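Section 4: Preparing the Floor and the Work Desk

4.1 Scope of this section

This section sets out how a shared room at Lilside is to be prepared before a working session. It covers the marking of the floor with adhesive tape, the arrangement of the desk, the routing of power cables and the placing of the wireless router. It does not cover the booking of rooms, for which see Section 2, or the storage of personal belongings, for which see Section 7.

The instructions apply to all rooms on the ground floor with carpet. Rooms with a hard floor are dealt with in Section 5, as the tape used there is of a different type and is removed in a different manner.

Users who have not prepared a room before should read the whole of this section before beginning. The person responsible for the session, referred to below as the session lead, must be present while the work is carried out and must sign the room sheet on completion.

4.2 Items required

The following items are kept in the equipment cupboard and must be signed out by the session lead:

Yellow floor tape, one full roll
Tape measure
Blunt-ended scissors
Soft brush or hand-held vacuum cleaner
Cable ties of the reusable kind
Compartment box for small parts
Nirex adhesive remover, for use at the end of the session only

CAUTION: Do not use parcel tape, masking tape or any tape brought from home on the carpet. Residue from unsuitable tape cannot be cleaned off by the ordinary method, and the cost of replacing the affected carpet will be charged to the department concerned.

4.3 Marking the floor

The purpose of the marking is to show which part of the floor is to be kept clear of bags, chairs and people on foot. A marked area must always be a rectangle. Curved or irregular areas are not permitted, even where furniture makes a rectangle inconvenient; in such cases the furniture must be moved.

1. Clear the floor of all loose items, including waste bins.

2. Brush or vacuum the carpet along the intended line of the tape. Tape laid over dust will lift within a short time.

3. Measure the two long sides first and mark each corner with a small piece of tape. The standard area is 3,000 mm by 2,000 mm. A smaller area may be used with the agreement of the session lead, provided that the dimensions are entered on the room sheet.

4. Check that both diagonals are of equal length. If they differ by more than 20 mm, adjust the corners before going further.

5. Lay the tape along one side at a time, unrolling a short length and pressing it down with the palm of the hand. Do not stretch the tape. Stretched tape will shrink back and open a gap at the corner.

6. At each corner, cut the tape square and lay the next side so that the two lengths meet at a right angle without a gap.

7. Walk slowly along the outside of the finished rectangle and press down any part of the edge that has not taken to the carpet.
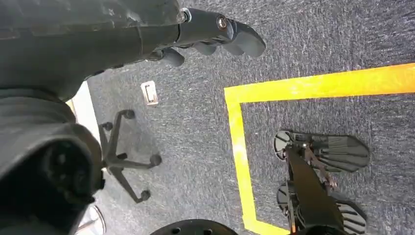

Figure 4-1. Yellow floor tape on carpet, with the right-angle corner of the marked area.

Note: Tape may remain in place between sessions, but it must be inspected before each one. Slight wear along the edges is acceptable. Tape which has lifted, torn or folded over on itself must be replaced along the whole of that side. Patching is not allowed, as the joins catch on shoes and castors.

Note: In rooms with large windows, inspect the tape in strong daylight as well as under the ceiling lights. Lifted edges are easily missed where the sun falls directly on the floor. Where possible, lower the blinds on the sunny side of the room once the inspection is complete.

CAUTION: Cables must not be run beneath floor tape. If a cable has to cross a walkway, a rubber cable cover must be requested from Sudheer Chowdary in Building Services.

4.4 Positioning the desk and chair

Desks at Lilside are supplied in sections which may be used singly or placed side by side. Where two sections are used together, their tops must be level and the join closed up.

1. Place the desk outside the marked area, leaving enough space behind it for a chair to be pushed back fully.

2. Adjust the feet of each section until the tops are level. Run a hand across the join to confirm that there is no step.

3. Place the chair on the far side of the desk, so that the person seated faces the marked area.

4. Adjust the height of the chair so that the feet of the person seated rest flat on the floor.

5. Where a cabinet is to stand beside or behind the desk, check that it does not obstruct the chair or the door. The top of the cabinet may be used for telephones and other small personal items during the session. It must not be used for drinks.

4.5 Arranging the desk

The desk is to carry only those items which are needed for the session. The arrangement given below is the standard one and should be followed unless the session lead has recorded a change.

1. Place the laptop in front of the chair with its screen towards the person seated. Leave the asset label in place on the lid. A laptop without a label must be reported to Deepika Reddy before it is used.

2. Place the wireless router at one end of the desk, well away from the edge, with its antennas raised. Do not stand other items against it or lay papers over it.

3. Place the compartment box at the front of the desk, within reach of anyone working from that side. The cardboard partitions are to be left in the box. Small parts are to be returned to their own compartment after use.

4. Remove empty packaging from the desk and place it in the recycling point in the corridor.

5. Keep cards and printed notes flat on the desk beside the laptop, where they can be read without being picked up.

6. Connect the power adapter last, once all the other items are in position.

Power cables require particular attention. A laptop lead is generally longer than the desk requires, and the surplus tends to collect in loops in the middle of the work surface. It is then liable to be pulled by a sleeve or caught under the box.

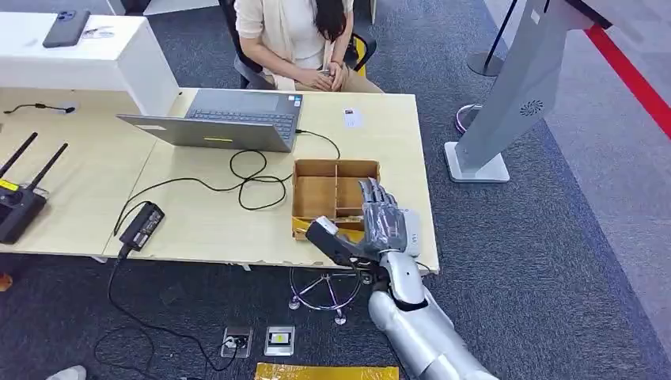 The surplus should be gathered into a flat coil, held with a reusable tie and placed at the back of the desk. The adapter itself must lie flat on the desk or on the floor. It must never be left to hang by its cord, as the weight of the adapter strains the plug and may in time draw the laptop towards the edge.

Where a cord has to pass over the front of the desk, it should do so at one point only, and that point should be as far as possible from the place where people stand. Cords passing over the back of the desk are to be preferred in all cases.

CAUTION: Do not coil a power lead tightly while it is in use. A tightly wound lead may become warm. If an adapter is too hot to hold comfortably, switch off at the socket and inform Building Services on extension 474.

4.6 Check before the session begins

The session lead is to confirm each of the following and enter the result on the room sheet:

Floor tape complete on all four sides, with no lifted edges
Walkways free of cables, bags and packaging
Desk sections level and closed up
Chair able to move back freely
Surplus cable coiled and tied
Router switched on and showing a connection
Compartment box in place, with partitions fitted

If any item cannot be confirmed, the session must not begin until the fault has been put right. The session lead may not waive an item on the grounds that the session is a short one.

4.7 At the end of the session

1. Switch off at the socket before unplugging any equipment.

2. Return the laptop, adapter and router to the cupboard, each with its own lead.

3. If the floor tape is to be removed, lift it slowly from one corner, keeping it low and close to the carpet. Treat any residue with Nirex, applied to a cloth and not to the carpet directly, and allow it to dry with a window open.

4. Return the desk sections and the chair to the positions shown on the plan by the door.

Rooms used on a Saturday must be cleared the same day. Completed room sheets should be left in the tray marked for Jayanthi Achari. Requests for changes to the standard arrangement should be made in writing to Harish Arumugam and will be considered at the next revision of this guide, due in April.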